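Gripper notebook, September, afternoon

Dropped tracking again today on the Odier handheld. Writing it down while I still have the order of things straight.

Setup was the round wooden table by the blue chairs, white sheet down, yellow plush toy and the flat purple piece on the sheet. Task was pick up the toy, move it off the sheet, put it back. Fisheye on the gripper, pose from the Jidik tracker, logging on the Rantala box. Fingers closed to 20 percent force.

First 7 runs logged clean. On the next one the pose froze partway through the approach while the video kept going. The logger did not flag it. It wrote the last good pose over and over for 2 seconds, then jumped 80 mm when tracking came back. I only noticed on playback. If that run had gone into the replay set the arm would have been told to hold still and then lunge, so this goes down as a safety item as well as a data one.

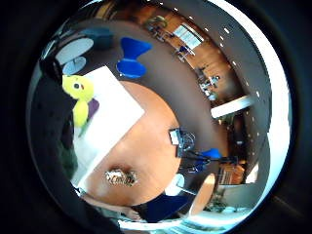
Gripper view, table setup. Dark area on the left is the right hand.

Things I checked afterward:

Cable. Wiggled the connector at both ends with the logger running. No dropout. Swapped it anyway and the freeze came back on the second try.

Light. Pulled the toy to the side of the table away from the windows. Froze once there too, so I don't think glare is the whole story.

Grip. This is my best guess. With my hand high on the handle it covers a wide strip of the view, and what's left for the tracker is mostly sheet and tabletop. Both are plain. Held lower down, I could not get it to freeze. That is a short test and I would not call it settled.

The part that bothers me more is the logger. Nonurov's replay script has a speed limit, but it is checked against the commanded rate after smoothing, and the smoothing hides a jump like this one. I ran the bad file through in dry mode and it passed.

Changed for now:
Logger stops the run if the pose is identical for more than 7 frames.
Replay rejects any raw step over 20 mm, before smoothing.
Tape mark on the handle — keep the hand below it.

Bad file is moved to the quarantine folder, not deleted. Please leave it there, I want it as a test case for the replay check. No replay on the real arm from this batch until the earlier runs have been through the new check.

Still to do: same task with a patterned sheet, hand above the tape, and see if the freeze goes away.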